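I've been keeping a film diary since I was a teenager, first in notebooks and then in a spreadsheet that got so slow I used to put the kettle on while it opened. In January I gave in and moved the whole lot into Kudau, the film diary app, and I've used it after every cinema trip since. Review time!
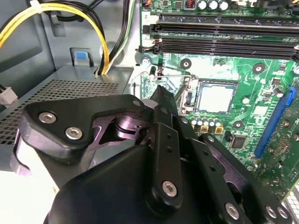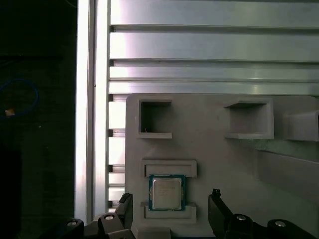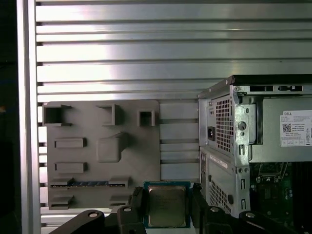 *Motherboard in an open case first, then a processor in its grey holder, and last a processor between the gripper's black fingers.*

## Getting your films in

I had 1169 films in the spreadsheet and Kudau took the file on the second go (the first time it sulked over my date column, so check yours is day first). It matched most of them by title and year without any help from me. The ones it couldn't place went into a pile called Unsorted — 139 of them, mostly old British B pictures and things I'd spelt wrong at midnight. I did those over a couple of evenings with the telly on and quite enjoyed it.

Remakes are where it trips up. Anything with the same title as something newer gets filed as the newer one, so for a while my diary claimed I'd been watching films years before they were made. You can fix each one by hand but there's no way of doing a batch, and I'd love one.

## Using it day to day

Logging a film takes a few seconds. You type the title, pick where you saw it, give it a mark and write as much or as little as you like. I do mine on the bus home from the Silville, and it saves offline and catches up later, which matters on my bus!

What I really like is the weekend page. Every Monday it shows the box office chart with the films you've seen already ticked, and a little line for how each one dropped or held from the week before. I'm a bit of a bore about this stuff. I love it when some quiet drama for grown-ups hangs about in the top ten for weeks while the big noisy thing above it falls off a cliff, and now I can watch it happen without having five tabs open. The chart does sometimes turn up late, and once it didn't appear until Wednesday.

You can also follow friends. I only follow Onyekachi Iyamu, who I've been going to the pictures with for 13 years, and we've set ours so neither of us can see the other's mark until we've both put one in. Brilliant feature. It has caused two arguments, one of them about a musical, and I'm still right.

## Things I don't like

- The marks go in whole stars only. I want halves!
- Short films count the same as features in your yearly total, so mine's looking a bit flattering.
- Search is fussy about accents and foreign titles.
- The poster wall is lovely on a tablet but tiny on my phone.

## Price

The free version lets you log as much as you want but hides the weekend page, and the paid one is £3 a month. I pay it. I tried Kadeven before this, and it's prettier, but it wanted me to watch an advert every time I logged something and I lasted a fortnight.

If you've got a spreadsheet like mine, export a spare copy before you start, then go for it. Four stars out of five (it would have been four and a half, see above).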